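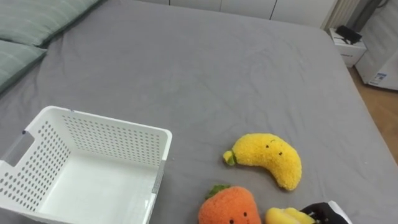 From the staff newsletter, Bhatia Serviced Apartments
11/13/20

What the tidying trial has and hasn't changed on our floors

When the Stalusix trial was announced in September, the notice on the staff board said it would "free up housekeeping for higher-value tasks." Several of us asked what those were. We still don't have a list, but we now have two months of working next to the thing, so it seems fair to put down how it has gone from the side of the people with the carts.

First, what the trial covers. It is the family apartments at the Sorkow building, 42 of them, and one kind of job: clearing small items off beds, sofas and rugs and into a basket before the room is made up. Each family apartment comes with a white plastic basket and a set of soft toys, and by checkout those toys are all over the place. The banana is usually on a bed. Somebody has to gather them, check them and put them back, and management picked that as the first job to hand over. Beds, bathrooms, kitchens, trash and floors are still done by us, the same as before.

The case made for it was bending. Picking up after a family means a lot of reaching across mattresses and down to rugs, and anyone who has done a full Sunday of checkouts knows where that ends up, which is the lower back. I don't argue with that. Two people on the second floor told me their shifts feel easier when the robot has gone in first, and I believe them. One also said she would have gotten the same relief from a fourth person on weekends, a request that has been in since last year.

What I do argue with is the arithmetic. The slide shown at the September meeting had the robot saving 1,750 minutes of staff time a month across the building. I asked how the number was reached. It takes the minutes we used to spend on pickup and subtracts them, all of them. It doesn't put back the minutes for bringing the robot up in the service elevator, opening the apartment, moving chairs so it can get around the bed, and going back in when it stops. It also leaves out the second look. The rule is that a person signs for every room, so a person still lifts the pillows and looks under the bed, exactly as we did before.

Speed is another matter. It picks things up one at a time, and carefully, I'll give it that. Soft toys seem to suit it. But an attendant clears a bed in one pass with two hands while thinking about the bathroom. If the robot's slower pace happened in an apartment we weren't waiting for, fine. On a day with a three o'clock check-in it means standing in a hallway with an armful of sheets, and the hallway time doesn't show up on anyone's slide either.

Then there is the judgment part of the job. A guest's own stuffed animal left behind goes to lost property with a tag, and a house toy goes in the basket. A sticky toy goes to the laundry. We know which is which because we handle them every day. The robot has been given our set to learn from, and the setup people from Ganine, who look after it on site, say it can be told about more. For now the instruction to staff is to walk the apartment beforehand and take out anything that isn't ours. That means somebody walks the apartment beforehand — a step we did not have in August.

The biggest change has been to the order of the day. We used to strip beds first and deal with toys as we found them. Now the bottom sheet stays on until the pickup is done, so linen comes down later and the laundry room gets most of it in one heap after lunch. The laundry staff were not asked about this. They have moved their break twice to deal with it, and they would like it known that their part of the building is also part of the trial.

Some things have gone better than I expected. The training was paid, and it was done on shift. The early worry that the machine's camera would be used to check up on us was raised at the first meeting and answered in writing: pictures from the rooms are for running the robot and fixing its mistakes, and may not be used in reviews or discipline. Keep your copy of that letter. And no hours have been cut at Sorkow during the trial, as promised.

The promise runs to the end of the trial, though, and the trial has an end. What happens to the schedule afterward is the question most of you have asked me, and the only answer so far is that it "will depend on results." If the results are going to be read off the slide, we want the slide to be right. So a few of us have asked for three things before any decision is made:

Set-up, waiting and return visits are to be logged as work time, under their own code, starting with the next pay period.

The pre-walk is to be added to the room time allowance for family apartments. It is currently nowhere.

Any change to weekend staffing is to be discussed with housekeeping and laundry together, before the new schedule is posted.

Management has agreed to the first and is "looking at" the other two.

If you work the family floors, please use the paper sheets in the linen room until the code is live. Write down when the robot went in, when you could start the bed, and anything you had to go back for. Good days too, please. A sheet that only gets filled in when something goes wrong won't convince anybody, and there are mornings when it goes in, does its bit and leaves us a clear bed.

The next trial meeting is in the breakfast room after the early shift, and the time is paid. The date will go up by the time clock. Laundry is invited this time.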